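课程首页 > 机器人学习与自动化 > 讲义 > 仿真环境中的操作策略评估

仿真环境中的操作策略评估：以桌面碗具放置任务为例

主讲：Ghazala Qureshi
实验指导：Adesuwa Bashir、Hywel Gwilliam
适用对象：已修完“机器人运动学”与“统计学习基础”的学生
书面作业截止日期：2月26日

一、本讲内容与要求

本讲讨论以模仿学习方法训练的操作策略应当如何评估。前一讲已经给出行为克隆的基本形式，并推导了误差随时间累积的上界。本讲不再重复推导，重点放在三个问题上：任务与成功条件如何定义，观测视角对策略有何影响，以及在有限次数的试验之后能够作出何种结论。

全部实验均在Jorkham仿真平台上完成，任务取自Prustgate任务集中的厨房桌面部分。被评估的策略称为Alipour策略，由Rostside实验室训练并提供权重。学生不需要重新训练该策略，但应能读懂其配置文件，并能独立运行评估脚本。

学完本讲后，学生应能做到：

1. 将一条自然语言指令改写为可由程序判定的成功条件；
2. 说明外部视角与近距离视角各自提供的信息，以及两者的缺失之处；
3. 由成功次数计算成功率及其置信区间，并正确解释该区间；
4. 对失败的试验进行分类，使另一名评分者按照同一规则能够得到一致的结果。

二、任务设定

工作区为一张浅色木纹桌面，后方是深色橱柜与黑色台面。机械臂的底座位于桌面远端边缘之后，末端装有夹爪。桌面上布置若干大小不同的碗、一个由隔板分为左右两格的白色容器，以及一个深蓝色的小型长方体。碗为操作对象，容器为目标区域，长方体在本任务中作为干扰物，不应被移动。

任务指令的标准表述为：“将金边的碗放入容器右侧的格中。”指令中有三处需要明确。其一，“金边的碗”必须对应到唯一的物体编号，不能由评估程序在运行时猜测。其二，“右侧”以外部相机的视角为准，此约定写入任务配置，不随机械臂姿态改变。其三，“放入”是否要求碗底接触格底，需要在试验开始之前确定。

关于第三点，Prustgate任务集允许两种判定方式。宽松判定只要求碗的几何中心在水平面上的投影落在目标格内，同时碗与夹爪之间没有接触。严格判定在此基础上增加稳定性要求：夹爪撤离之后，碗的线速度与角速度须在规定的时间窗口内持续低于阈值。当碗的口径与格的宽度相近时，碗可能搁在容器边沿或隔板上，两种判定会给出不同结果。本讲一律采用严格判定。

一次完整的试验可以划分为接近、抓取、提升、转移、下放、释放与撤离各阶段。阶段划分只用于事后分析，策略本身并不接收阶段标签。在转移末段，碗已进入目标格上方，夹爪仍保持抓持，此时决定结果的是碗的倾角以及夹爪与容器边沿之间的间隙。

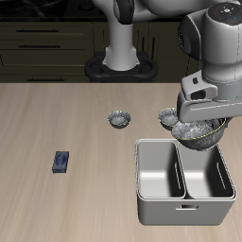 三、状态、观测与动作的形式化

将任务表示为部分可观测的马尔可夫决策过程。记仿真器在时刻t的完整状态为s_t，包括机械臂各关节的位置与速度、各物体的位姿与速度以及接触信息。策略不能读取s_t，只能得到观测o_t。

观测由以下部分组成：

o_t = ( I_t^外, I_t^近, q_t, g_t, l )

其中I_t^外为外部相机图像，I_t^近为近距离视角图像，q_t为关节位置，g_t为夹爪开度，l为语言指令的编码。语言编码在一次试验之内保持不变。

动作采用末端位姿增量与夹爪指令的形式：

a_t = ( Δp_t, Δr_t, u_t )

Δp_t为平移增量，Δr_t为以轴角表示的旋转增量，u_t为夹爪的开合指令。采用增量形式有利于在不同初始位姿之间共享数据，但也带来一个问题：若底层控制器未能完全跟踪上一步指令，则实际位姿与策略隐含的预期之间会出现偏差，该偏差在接触发生时尤为明显。学生在阅读日志时，应同时检查指令位姿与实测位姿两列数据，不得以前者代替后者。

Alipour策略一次预测一段长度为H的动作序列，仅执行其中前K步，然后依据新的观测重新预测，K不大于H。训练目标为：

L(θ) = E [ Σ_{k=0}^{H-1} || a_{t+k} − π_θ(o_t)_k ||_1 ]

期望对示范数据中的时刻取值。K取得较小，策略能够较快地响应新观测，但相邻两段序列之间可能不连续；K取得较大，动作较为平滑，但在碗发生滑动之后，策略要等到当前一段执行完毕才能作出修正。评估报告必须注明H与K的取值。仅写“采用默认设置”的报告将被退回。

四、示范数据

训练集包含2,375条示范轨迹，由操作员通过遥操作设备在仿真器中采集，数据清理由Despina Sotiropoulos负责。每条轨迹记录图像、关节状态、末端指令以及仿真器的随机种子。凡最终未满足严格判定的轨迹均不进入训练集，但保留在单独的目录中，供失败分析使用。

数据清理的原则如下。

（1）去除起始处的静止段。操作员在开始动作之前往往有停顿，若保留过多静止帧，策略容易在初始位姿附近停滞。

（2）保留中途的短暂停顿。操作员在下放之前常会停顿以调整碗的姿态，这些停顿包含有效的修正信息，不应按同一速度阈值一并删除。

（3）不对轨迹作镜像增强。容器的左右两格在指令中具有明确含义，镜像之后若不同步修改指令，会直接产生错误标签；即使同步修改，机械臂的运动学也并不对称。

（4）按场景种子划分训练集与验证集，禁止按帧划分。同一条轨迹的相邻帧高度相似，按帧划分所得的验证损失没有参考价值。

需要指出，只用成功示范训练的策略缺少从错误状态中恢复的样本。上一讲关于误差累积的讨论在此适用：一旦碗在夹爪中的姿态超出示范所覆盖的范围，后续动作便缺少依据。实验室曾尝试在采集阶段对机械臂施加小幅扰动，要求操作员完成修正后继续执行任务，此类轨迹在训练集中带有单独标记，可供选做题使用。

五、初始场景的随机化

每次试验开始时，仿真器在规定区域内对各个碗的平面位置进行采样，对干扰物的朝向进行采样，容器的位置只作小范围变动。采样完成后进行碰撞检查，不合格的场景重新采样。所有策略使用同一份种子列表，以保证比较在配对条件下进行。

学生常将“随机化”理解为“任意化”，这一理解应予纠正。随机化的范围决定了结论的适用范围。若大碗始终出现在桌面右半部，则评估结果不能说明策略在大碗位于左侧时的表现。随机化范围应以表格形式写入报告，至少包括各物体的平面范围、朝向范围以及相互之间的最小间距。

碗与容器之间的距离是本任务中影响难度的主要变量之一。大碗靠近容器后沿时，夹爪下探与提升所需的空间受到限制，若提升高度不足，碗在横向移动时会与容器边沿发生接触。相邻碗的边沿在外部视角中还会相互遮挡，使抓取点难以从单幅图像中确定。 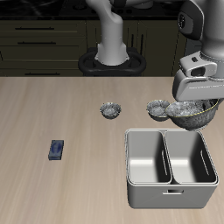

图2　外部视角：夹爪位于大碗上方，双格容器两格均为空。

读图时请注意两点。第一，外部视角能够反映碗与容器的相对位置，适合判断任务所处的阶段；第二，单凭一幅图像无法确认夹爪是否已经可靠抓持，必须查阅同一时刻的夹爪开度与接触力记录。评分过程中如仅有图像而缺少接触数据，该次试验的抓取阶段应记为“不可判定”，不得依据观感填写。

六、视角对策略的影响

外部相机固定不动，能够覆盖工作区的大部分，适合提供目标选择所需的信息。其不足在于分辨率有限，夹爪与碗边的接触区域在图像中只占少量像素，且容易被机械臂自身遮挡。

近距离视角的情况相反。碗沿、表面纹理等局部特征清晰，有利于抓取阶段的对准；但视野狭窄，较大的物体常常只有一部分可见，目标容器也可能完全不在画面之内。策略若只依赖近距离视角，在转移阶段便需要依靠关节状态或历史信息推断容器的方位。

为考察两种视角各自的作用，应进行输入消融。消融的规范做法如下。

步骤1　固定权重、种子列表以及H与K的取值，以完整输入运行一遍，作为对照。

步骤2　将其中一路图像替换为训练集的均值图像，其余输入不变，再次运行。不建议直接使用全黑图像，全黑图像偏离训练分布过远，所得下降幅度不能单独归因于信息缺失。

步骤3　对另一路图像重复步骤2。

步骤4　从头训练只含单一视角的策略，用相同的种子列表进行评估。步骤2与步骤3衡量的是既有策略对某一路输入的依赖程度，步骤4衡量的是该输入对任务是否必要，两者不可混为一谈。

步骤5　抽取近距离视角的图像进行人工检查，记录其中目标碗是否完整、干扰物是否可见、容器是否可见。检查时应特别留意外观相近的物体：大小两只碗同为深色并带有金色边沿，仅凭边沿颜色不足以区分目标，大碗表面的花纹与曲率才是较为可靠的依据。 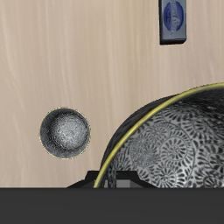 步骤6　将人工检查的记录与阶段标签合并，分别统计目标碗完整可见与部分可见两种情形下的抓取结果，并在报告中给出列联表。若某一单元格的样本过少，应如实列出，不得与相邻单元格合并后另行命名。

七、评估规模与统计方法

本讲的主要评估共进行600次试验，使用3个独立训练的随机种子，每个训练种子对应的试验次数相等。按严格判定，成功202次。成功率的点估计为：

p̂ = 202 / 600 = 0.337

若暂将各次试验视为独立同分布，则标准误为：

SE = sqrt( p̂ (1 − p̂) / 600 ) = 0.019

由正态近似得到95%置信区间为0.299至0.374。学生应使用Wilson区间重新计算一次，并比较两种结果。在本例中样本量较大，成功率也不接近0或1，两者相差很小；在成功率极低或极高的任务上，正态近似可能给出超出合理范围的区间端点，应改用Wilson区间或Clopper–Pearson区间。

上述计算忽略了训练种子之间的差异。来自同一组权重的试验共享同一个策略，彼此并不构成对“训练方法”的独立观察。若报告的结论针对某一组具体权重，可以按试验次数计算区间；若结论针对训练方法，则应将训练种子作为分组单位，采用分层自助法，或至少逐一列出各训练种子的成功率。训练种子数量较少时，分组区间通常较宽，这一宽度反映了真实的不确定性，不应通过增加每个种子之下的试验次数来掩盖。

比较两个策略时，因使用同一份种子列表，应采用配对检验。记b为仅策略甲成功的试验次数，c为仅策略乙成功的试验次数，McNemar检验统计量为：

χ² = (b − c)² / (b + c)

两者同时成功或同时失败的试验不进入统计量。当b与c之和较小时，应使用精确的二项检验。Abimbola Olatunji编写的脚本已包含这两种检验，并在样本不足时自动给出提示。

八、失败分类

除成功的试验之外，其余398次均须归入一个且仅一个类别。分类依据为最早出现的、足以导致失败的事件，后续事件记入备注。

A类　目标错误。夹爪与非目标碗建立接触，并将其抬离桌面。
B类　抓取失败。夹爪已到达目标碗附近，但未能建立稳定抓持，或在提升过程中脱落。
C类　转移碰撞。碗或夹爪与容器边沿、隔板或其他碗发生接触，使碗的姿态超出允许范围。
D类　放置失败。碗已位于目标格上方，但释放之后未满足严格判定，或落入另一格。
E类　超时。规定步数内未完成任务，且未出现上述任何事件。

每次失败由两名评分者独立分类，评分者不得事先知晓所评策略的名称。一致性以Cohen's kappa系数报告。出现分歧时由第三名评分者裁定，原始评分一并保留。以往提交的作业中，B类与C类之间的分歧最为常见，原因在于碗在提升过程中与相邻碗接触后脱落时，评分者对“最早事件”的认定不同。现规定如下：若接触力记录显示碗间接触先于抓持力下降，归入C类；反之归入B类；记录缺失时归入B类并加注。

从Alipour策略的分类结果看，B类最多，D类次之，E类最少。抓取失败集中在大碗与相邻碗边沿重叠的初始场景中，与第五节的分析相符。放置失败多数表现为释放时碗仍有明显倾斜，碗底一侧先接触格底，随后碗搁在边沿上。该现象在只使用外部视角的策略中更为突出，但现有数据不足以排除其他解释，例如碗沿摩擦系数的设定。

九、仿真结果的适用范围

仿真图像中的光照均匀，材质与几何形状由模型文件给定，这与实际厨房环境存在差别。碗具的金属质感与花纹由贴图实现，其反光特性不随使用状况变化。颗粒状外观究竟属于碗内的内容物还是表面纹理，应以物体模型文件中的定义为准，不得根据渲染图像自行判断；若场景中确有可移动的颗粒，成功条件还需另行规定允许的洒落量。

接触模型是另一个限制。刚体仿真中的薄壁碗具容易出现穿透或抖动，求解器步长改变后，同一动作序列可能导致不同的结果。因此，每份报告应附上求解器步长、接触刚度与摩擦系数，并在至少两种步长设置下重复一部分试验。如成功率随步长发生显著变化，则该结果只能作为平台设置的说明，不能作为策略优劣的依据。

基于以上理由，本课程对仿真结果的表述作如下规定：可以陈述“在给定随机化范围与判定条件下，策略甲的成功率高于策略乙”；不得陈述“策略甲能够完成厨房整理工作”。后一种表述所涉及的任务范围、环境条件与安全要求均未经过检验。

十、实验操作须知

1. 登录课程服务器后，首先核对Jorkham平台的版本号与任务配置的校验值。两者任一不符，应停止实验并联系实验指导教师。
2. 运行前将种子列表复制到个人目录，不得直接修改公共目录中的文件。
3. 每次试验必须保存外部视角图像序列、近距离视角图像序列、关节状态、夹爪开度及接触力。缺少任何一项的试验视为无效，须以同一种子重新运行。
4. 试验中途因程序异常终止的，记为“无效”并写明原因，不得计入失败，也不得更换种子后补足次数。
5. 视频回放仅供失败分类使用。成功与否一律以判定程序的输出为准，人工不得改判。如认为判定程序有误，应提交种子编号与时间步，由教师统一复核。

十一、书面作业

（一）用不超过一页的篇幅，将“把小碗放在干扰物旁边”改写为可由程序判定的成功条件，并指出其中至少一处需要由任务设计者作出约定的地方。

（二）依据第七节的数据计算Wilson区间，写出完整过程。随后使用课程服务器上的分组数据，以训练种子为单位进行分层自助抽样，比较两种区间的宽度并加以解释。

（三）从公共目录的失败试验中抽取指定的一组，与同组同学独立完成分类，报告kappa系数，并讨论分歧最大的一个案例。

（四）选做。利用带有扰动标记的示范轨迹重新训练策略，在相同种子列表上进行配对比较。报告应包含b与c的数值，仅给出两个成功率的报告不予评分。

作业以PDF格式提交，日志文件另行打包。两人合作完成的第（三）题须各自提交报告，并在首页注明合作者姓名与学号。有关数据目录的问题请联系Adesuwa Bashir，有关判定程序的问题请联系Hywel Gwilliam。下一讲讨论语言指令的歧义与目标指代，请提前阅读Prustgate任务集说明文件中关于物体命名的章节。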